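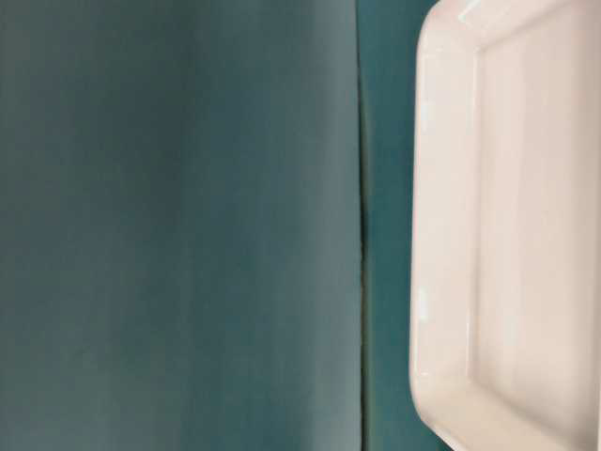

Posted by the Lirnora Desk
Role: Customer support, scheduling and invoices

Ticket opened 6/26/18
Subject: Invoices from Clondisia printing with the last line missing
Status: Waiting on customer

Hello, and thank you so much for the patient write-up — it saved us a good deal of back and forth. I've read it through twice and tried the same steps on our own copy.

You said the invoices come out fine on screen, but on paper the total drops off the bottom whenever the order runs long. I set up a test order for the Aebischer account with plenty of items on it, and sure enough, the total went missing for me too. Short orders printed just as they should.

First I looked at the scale setting. Yours was at 96 percent, so I put mine back to 100 and printed again, and there was no change at all. Then I tried 300 dpi in place of the default, which made the logo nicer and did nothing for the total. The footer turned out to be the trouble. The Garance template keeps 60 points free at the bottom of the page, and the November update put a second address line in there, so the footer now sits right on top of the total.

Please open Templates, choose Garance, and take out the second address line. Save it under a new name so you still have the old one, then print one long invoice and one short one.

If the total still won't show, send me the saved template and the name of your printer, and I'll go through it again from the top. I've left the ticket open for you.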